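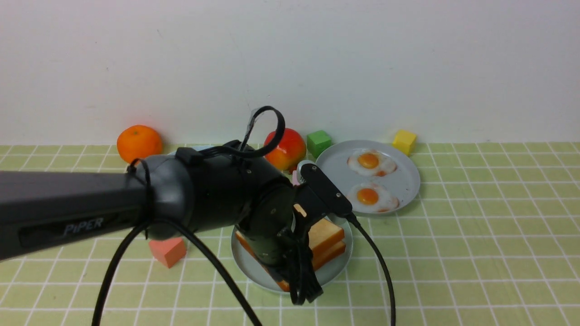
Home | Forums | Kitchen & Table | New posts | Search

Tile tabletops: would you do it again?

olaia_u
We finally finished the breakfast corner and I can't stop looking at it! Light green tile top, little squares, thin white grout, up against a plain white wall. I eat toast there every morning now, on a gray plate, and the yellow of the bread next to that green makes me happy before I've had any coffee. Anyone else living with tile? How do you keep the grout white?

begonac
Love that green! We had tile for five years in our old place in Brallby and I'd do it again tomorrow. Crumbs do settle in the grout lines, so get a soft brush (an old toothbrush is fine) and go along the lines before you wipe. If you wipe first you just push everything in.

cotura_kitchen
Going to disagree a little. Tile looks great and it's a pain to write on, roll dough on, or set a thin-stemmed glass on. I pulled mine out after nearly two years and put in plain wood. No regrets.

olaia_u
Fair, but I don't roll dough there, it's for breakfast! I've got a board for the rest.

purificacion
Did you seal the grout? Please say yes. White grout and jam are not friends. I did mine with two coats and I redo it every March.

olaia_u
One coat so far... off to buy more sealer.

begonac
One was enough for us, for what it's worth. Depends on the grout.

purificacion
Depends on the jam too. My sister Maite uses blackberry.

bhavana_p
Can we talk about the toast? Stack it or lean it? I stack two slices and the bottom one always goes soft, but I like it that way, the butter soaks in.

cotura_kitchen
Never stack! Stand them up against each other for a minute so the steam gets out, then butter.

bhavana_p
Tried that, they fell over onto the floor. Stacking for me, with the top slice a bit crooked so some air gets in.

olaia_u
Stacker here too. Thick slices, well done at the crust, golden in the middle. Will report back on the second coat of sealer!

Contact us | © Orkthorpe Home Forums | Back to top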